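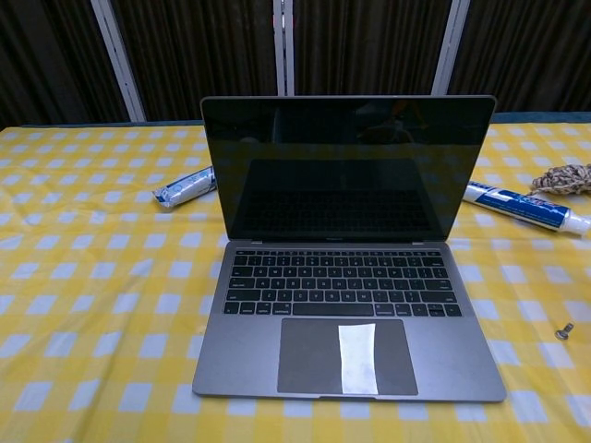

A laptop on a checked tablecloth, with its screen off.

Why do fencers wear those funny masks (and what's all the shouting about)?

Hello again! Last time I wrote about stilts, and lots of you asked for something with swords in it. So I'm going to tell you about fencing, which I've been doing very badly and very happily for four years at a club in a town called Hedby. Fencing is a sport where two people try to touch each other with a thin, bendy sword, and the one who gets the most touches wins. It's a lot like tag, only you stand in a long narrow lane and your arm is suddenly a metre longer.

Does it hurt?

This is what everybody asks me first. Mostly no! The swords don't have a sharp edge or a sharp point. The tip is flat and blunt, and the blade is made to bend when it lands on you, so what you feel is a poke, a bit like being prodded with a finger. Now and then you get a harder one and say "ow" and carry on. I had a bruise on my arm in September that went a very interesting green.

Three kinds of sword

There are three, and each one has its own rules.

The foil is light, and it's the one most beginners pick up first. You can only score with the tip, and only on the other person's body: the chest, the tummy, the back. Arms, legs and most of the head don't count. If you hit somebody on the knee with a foil, the fight stops for a moment and nobody gets a point.

The épée (say it "eh-pay") is heavier and stiffer, with a big round guard to cover your hand. You still use only the tip, but you can hit anywhere at all, right down to the toes. I love épée because I am sneaky and I like going for feet. If you both hit at the very same moment, you both get a point.

The sabre is the fast one. You can score with the edge as well as the tip, and you can hit anywhere above the waist, including arms and head. It comes from the swords that soldiers on horseback used to carry. Sabre fights are so quick that if you sneeze you've missed one.

All that white clothing

The jacket is thick and tough, and it does up on the side or at the back. Under it goes a sort of half-jacket that covers your sword arm and your side, so the places that get hit most have two layers. Then there are trousers that stop below the knee, long socks, and one glove for the hand that holds the sword. (Yes, only one. I have a drawer of gloves at home and they are all right-handed.)

The mask is the best bit. The front is made of strong metal mesh, with holes so small that a sword tip can't get through. You'd think it would be hard to see out of, but after a few minutes your eyes just stop noticing the mesh. There's a thick bib hanging from the bottom to look after your throat. My first mask was made by a firm called Doltine and it smelled of somebody else's shampoo for a whole year.

How do you know who got hit?

A long time ago, people stood at the sides and watched very hard. You can imagine the arguments! Now most fights use electricity, but only a tiny safe bit of it. In foil and épée there's a button on the tip of the sword. When it gets pushed in, a signal runs down a wire inside the blade, up your sleeve, out of the back of your jacket and into a box with lights on it. Beep! A red light for one fencer, a green light for the other.

In épée, the two fencers have to hit really close together for both lights to come on. The gap is 40 milliseconds, and there are a thousand milliseconds in one second, so that's much quicker than a blink.

In foil and sabre the referee has an extra job. If both lights come on, the referee decides who was attacking properly, and that person gets the point. It took me ages to understand this. I still get it wrong and have to go and say sorry.

The lane

We fence on a strip called a piste, which sounds like "peest". It's 14 metres long and quite skinny. You can go forwards and backwards as much as you like, but if you go off the back end with both feet, the other person gets a point. So running away only works for a little while.

Saluting and shouting

Before you start, you lift your sword up to your face and then down again, to the other fencer and to the referee. It's called a salute, and you can't skip it. At the end you salute again and shake hands, even if you lost and you're cross.

As for the shouting, some people yell when they score because they're excited. I went to a competition at Bordale with 328 fencers in one big sports hall, and the noise was like a zoo at dinner time!

Try this at home (no sword needed)

Stand with your front foot pointing forwards and your back foot pointing out to the side, so your feet make an L shape. Bend your knees. Now take a small step forwards with the front foot, then bring the back foot up, without letting your feet touch. Go backwards the same way, back foot first. Do it for 30 seconds and see how your legs feel. Mine still wobble.

If you've got a friend there, try the glove game. One of you holds a glove up high and drops it, and the other one starts with their hand by their side and tries to grab it before it lands. Swap over when you catch it.

Next time I'm doing archery, so send me your arrow questions.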